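**Re: [hellomwood-tidy] Small things on the dresser - where does everybody put them?**

Hello all,

I've been meaning to answer this one since the first message came through, and then the weekend got away from me, and then I couldn't find my glasses (they were in with the dish towels). I'm putting the original below so the newer folks can follow along.

> I have a question about little stuff. My closet is fine, my drawers are fine, I did the sock project back in November and it has held up. But the top of my dresser is a mess of makeup and jewelry and I can't seem to keep it clear for more than a day or two. I counted 26 separate things up there this morning and most of them were lipsticks or something close to it.
>
> I bought a set of those divided acrylic boxes and I hate them. The compartments are too narrow for a compact and too wide for a lip pencil, and powder gets down in the corners where I can't reach it. Do any of you use a plain tray? Does it work, or does it turn into the same pile with a rim around it?
>
> Also, where do you keep a watch if you take it off at night?

First of all, congratulations on the socks! Mine lasted until Christmas.

Yes, I use a plain tray, and I've used one for years. I had a divided box too, from Irness, which I loved in the store and resented every single morning at home. It went to my niece, who keeps beads in it and is very happy. What I like about a tray is that I can see the whole collection at once and pick the entire business up when I want to wipe the table. You do have to be a bit strict about how much goes on it, and I'll get to that.

## What kind of tray

Go for sloping sides if you can find them. Straight-sided ones look smart, but it's hard to get your fingers around anything lying against the edge. I'd also skip fabric linings, however pretty they are. I had a velvet one from the Grukau outlet, and a bronzer broke open on it, and that was the end of the velvet.

Metal wipes clean in a second with a damp cloth. A gold finish does show fingerprints and it will throw the light back at you if you sit near a window, but I find it cheerful, especially in the winter, and a bit of shine makes me want to keep it nice. Rounded corners are good too - dust doesn't settle in so badly, and you don't bark your knuckles.

As for what goes in, I keep mine to the things I reach for on an ordinary day. A couple of pinks in clear cases, where the color shows without opening anything or squinting at the label on the bottom, and a watch-like piece alongside them. Everything else lives in the drawer and has to earn its way up.

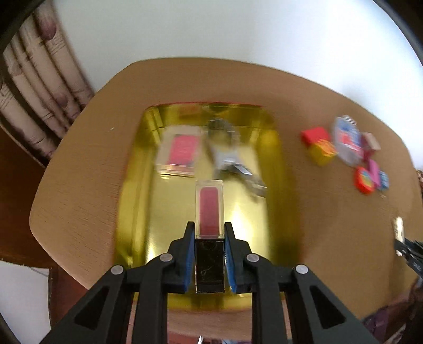

## Keeping it from turning into a pile

You asked whether it becomes the same mess with a rim around it, and it certainly can. I went through a stage where mine had 17 things on it, including a button and a packet of seeds. So now I have a rule, and it's a simple one: if I can't see the floor of the tray between the items, something goes back in the drawer before bed.

Once a week I lift everything off and go over each piece with a soft cloth. Glossy black cases are the worst for showing every hair and bit of lint, and I say that as a person with a long-haired cat and a fondness for glossy black cases. It takes me around 3 minutes, less if I don't stop to try things on.

Anything I haven't touched by the next cleaning gets sniffed, and if it smells like crayons it goes in the trash. I know that's hard when you paid good money for it. Do it anyway, maybe not all on the same day.

## The watch

In the tray, with the rest. I tried a separate little dish for it, and then I had 2 things to move whenever I dusted, and I kept leaving the watch by the sink as well. A metal band won't mind sharing the space, but lay it down gently if your cases are the kind that scratch. If yours is leather, I'd give it its own spot away from anything that might leak.

Somebody on the old Cheng list used to swear by hooks inside the closet door for watches and bracelets. I never got on with hooks, but if you have a door to spare, it might suit you better than it did me.

Do write back and tell us how you make out, and what became of the acrylic boxes. I'd bet someone here wants them for sewing notions - I might even be persuaded myself.

Warmly, and with the dish towels now refolded,

your friend at the Hellomwood end of the list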